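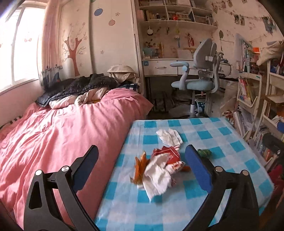 Bedside table, checkered cloth, with tissues, wrappers and orange peel.

Cusau Bedside Clutter: README

Hi! I'm Rebecca Marino and I keep this folder in order (more or less). Cusau is a set of short sessions about clearing off small tables in bedrooms and kids' rooms, the kind of table where snacks go to die. Last updated 2020-04-27.

What's in it

There are 60 sessions from 11 rooms. Every session has a notes file with the room name, what was on the table, and which things count as trash. Helmi Heiskanen wrote most of the notes and I fixed the spelling, so blame me for typos.

Labels

trash: tissues, wrappers, peel, scraps
keep: tubes, toys, cloths, anything with a cap
unsure: ask Helmi!

Orange peel gets one label per piece, even the tiny bits. Crumpled tissue is one label per wad. If two wads are touching and you can't tell them apart, call it one and move on (I spent way too long on this in the Huttunen rooms).

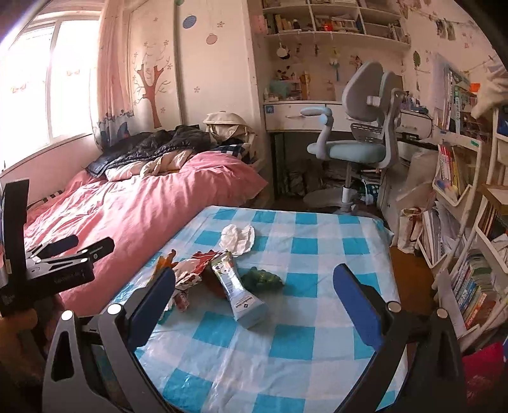

Tubes are always keep, even when they're lying right in the middle of the garbage. We went back and forth on that one, but you really don't want somebody's cream thrown out with the peel. Soft crumpled things go under unsure until someone has looked at them properly. Stuff on the bed isn't labeled at all, so jackets, blankets and bags are out.

Known problems

Session 18 has its notes pasted in twice. Wrappers with no readable print are all filed as "wrapper, other", and that pile has gotten big. The Cludholm rooms still use the old label names, and I'm hoping to redo those in July.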